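# What Is a Park Path Made Of?

A park has trees, grass and benches. It also has paths, and people had to build them. Some are just packed dirt or sand. Wheels press into a soft path and leave long, curved tracks.

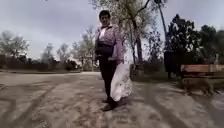 **Why don't all paths get paved?**
Paving costs money, and a dirt path lets rain soak into the ground.

Paved paths are harder and flatter. That helps people who walk with a cane, push a stroller or use a wheelchair. Builders often put benches next to these paths so walkers can rest.

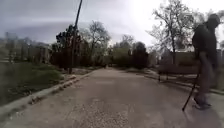 ## What is asphalt?

Asphalt is small stones and sand stuck together with a thick, black, sticky material. Workers spread it hot and roll it flat. New asphalt is very dark – after years of sun and feet, it turns gray.
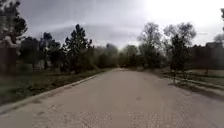
*A wide park road with a curb on the left.*

## What does a curb do?

A curb is a raised edge, often made of concrete or stone. It has 2 main jobs. It holds the side of the road in place, and it helps keep soil and grass off the pavement.
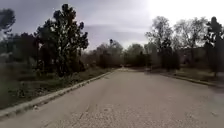

Roads wear out slowly. Water gets into small gaps, and in cold places it freezes and pushes them wider. Thin cracks like the ones in the rough, patched part of this road can grow if they are left alone. Workers fill them or lay a new patch on top.

Written by Emiko Okabe, 10 Sep 2019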